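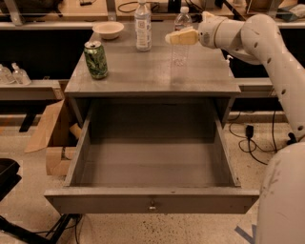
Arm keeps missing clear bottles, fine with everything else

I'm building a tidying arm in the shared workshop at Markcombe and have got it to the stage where it can put things away in a drawer, provided the things are not water bottles. It runs on a Flanix controller, second-hand, with one camera up top looking down. Drawer open, it picks from the top of an old grey nightstand and drops inside. The green can is no bother at all, and it will even have a go at the little bowl. Then it goes for a clear bottle and closes on thin air, or nudges it backwards with the fingers and carries on to the drawer, very pleased with itself, to deliver nothing.

Things I have tried:

Recalibrating the camera to the arm. No change, and the can was fine before and after.

Turning the depth threshold down until it saw bottles everywhere, including in the floor.

Swapping the order so the bottles come first. It now fails sooner.

Putting both bottles along the back edge with a gap between them and bringing the arm in from the right, low and slow. Best so far, but best is one in four.
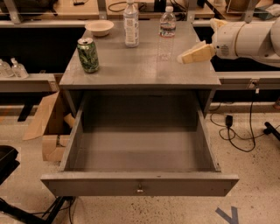 Answers

Hok-lam Sin
Depth cameras and clear plastic don't get on. The light goes through the bottle, bounces off whatever is behind, and your camera reports the distance to the grey paint. Look at the raw depth and I'd bet you find a hole where the bottle is, with a cap floating over it.

So use the cap. It's white and solid, and your bottles are standing up. Find the cap in the colour picture, take depth from there only, then come down a fixed amount and close. I used 3 cm below the bottom of the cap on mine, yours will depend on the finger size. The one with the wide label you could grab by the label, but I'd treat them all the same or you'll be writing special cases until October.

Also check for a failed grip before you go to the drawer. If the fingers close further than a bottle's width, you've missed. Stop and try again. Mine used to post fresh air into a box for a whole evening.

Masson_bench
just use cans

Sosina Kahsay
Agree with the cap method. Two things to add.

Your back edge is making it harder. A bottle that gets nudged there has nowhere to go except off. Move them towards the middle while you're testing and put them back once the grip works.

Second, tape. A band of matt masking tape round the middle gives the camera something to see. It's cheating, and I did it for a month at the Orkdale club without shame. If taped bottles work every time then your arm and calibration are fine and it's purely the seeing, so you can stop fiddling with the calibration.

Edited 08/06/2022: masking tape, not the clear sort. Someone asked.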